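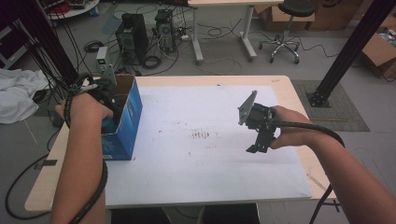 Futstead packing room moves to board-topped tables and reusable cartons

2021-07-07

The small-goods packing room at Futstead has finished replacing its work surfaces and has changed the way cartons are staged, filled and closed. The new arrangement applies to all orders packed by hand at the site. Orders that leave on pallets are not affected.

Each packing table now carries a large white board laid over the existing top. The tables themselves have not been changed. They are white-surfaced with light wooden edges, and the board is placed so that a strip of wood stays exposed at the front and on the left. The strip is a reference edge. Packers line up paperwork against it and keep it clear of stock.

The board is a wear part. Under the old practice, cartons were opened and filled directly on the table, and the tops were refinished when they became too marked to wipe clean. Refinishing took a table out of use for several days. A board can be lifted off and a spare put down between shifts. Smudges and specks in the middle of the board are treated as normal wear and do not trigger a change. A board is replaced when it has a raised edge, a cut deep enough to catch paper, or a mark that transfers to a clean white cloth. The cloth check is done at the start of each shift and recorded on the table card.

The boards were supplied by Ketilsson, which also trimmed them to fit. Futstead ordered 15, enough to cover the tables in use and leave spares on the rack beside the supply shelves.

The second change concerns the cartons. Small orders now go out in an open-top cardboard box with a blue printed face, under the Zidano carton line. The box stands upright on the left part of the table with its top flaps open and is filled from above. It is not laid on its side at any stage. The earlier carton was shallower and was packed flat, which let items slide toward the flaps before closing and led to crushed corners on the lower layer.

Standing the box upright shortens the distance an item has to move sideways but increases the drop. The work instruction therefore calls for each item to be lowered until it touches either the base or the item below it before it is released. Dropping items in from the rim is not allowed, including for soft goods. The flaps stay open until the contents have been checked against the slip, and they are folded short sides first.

The area to the right of the box is kept for items waiting to be packed. Only one order may be on the board at a time. If an order does not fit in one box, the first box is closed and moved to the outgoing shelf before the second is opened. Splitting an order across two open boxes was the most frequent cause of short shipments in the site's last internal review.

Box size is fixed for the present. Futstead looked at keeping two sizes at each table and decided against it, as the smaller size would have covered few orders and the extra stack took up shelf space. Void fill is used where the contents end more than a hand's width below the rim. Paper fill is standard. Air pillows remain available for glass but have to be requested from the supply shelf.

Trial results

The layout was tried on 6 tables before it was extended to the rest of the room. The trial covered 1000 orders, of which 700 were packed in the new upright box and the remainder in the old carton on the same board. Futstead has not published a breakdown of damage claims for the two groups. It states that corner damage was lower in the upright box and that packing time per order was unchanged once packers had used the layout for a full shift.

Two problems were noted. The first was movement of the board. On some tables it crept toward the front when a heavy box was pulled across it, covering the wooden strip. Boards are now seated again at the start of each shift, and boxes are lifted clear when they leave the table. The second was box stability. An empty upright box can tip if a flap is caught by a sleeve. Packers are asked to place the heaviest item first, and to hold the near side of the box until that item is on the base.

Returns and storage

Zidano boxes that come back undamaged may be used again for internal transfers between Futstead and the Trarkoretti storage building. They may not be used again for customer orders. A box is withdrawn when a flap crease has split, when the base has been taped more than once, or when the inner face shows damp marks. Withdrawn boxes are flattened and sent for recycling with the rest of the site's corrugated waste.

Stock of the old carton will be used up on transfers to Trarkoretti. No further orders will be placed for it. Labels, tape and packing slips are unchanged, and customers do not need to alter their receiving procedures. Address labels continue to go on the top panel after closing, with the printed face left uncovered.

Revised table cards and the updated work instruction are available at the supply shelf. Requests for replacement boards go through the normal consumables form, using the line marked "table board, white." Delivery from the rack is same shift where a spare is available.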